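August, late, kitchen table

My feet hurt less than they used to, and I suppose that is the thing to write down first. Twelve summers at Rutdale I came home and put them in a bucket. Tonight I made soup and even washed the pot.

We are down to 21 on the sorting floor now. Gisela Jara moved upstairs in the spring, and Fidel took the early retirement and sends me pictures of his tomatoes, which are very good tomatoes, I have to say. The two long belts run themselves, and I walk between them with a tablet and clear the jams, up to 5 in a bad hour. It is easier work, and it is quieter – I miss the talking more than I expected to. With Eulalia across the belt from me I knew every single thing her grandchildren did!

This afternoon Emiliano asked me to sit in on the small arm, the one that learns to push pieces across a board with a rod. He wants someone from the floor to say what a sensible shove looks like, and I was so pleased to be asked that I forgot my coffee.

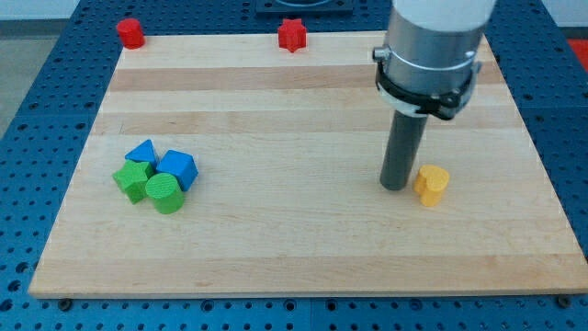
I told him what I used to tell the new girls, that you touch a thing low and near the middle and you don't hurry it, and he typed it all in, every word, and asked me how I knew. Well, from doing it! Nobody had ever wanted that out of me before. He says there may be a regular afternoon in it, with a bit more pay, and I said I would think it over, though I had already decided by the time I got to the bus.

I do worry about the younger ones, who won't get their years on the belt the way we did. I want to ask Gisela what she has heard upstairs. Must call Eulalia tomorrow, and bring back her casserole dish.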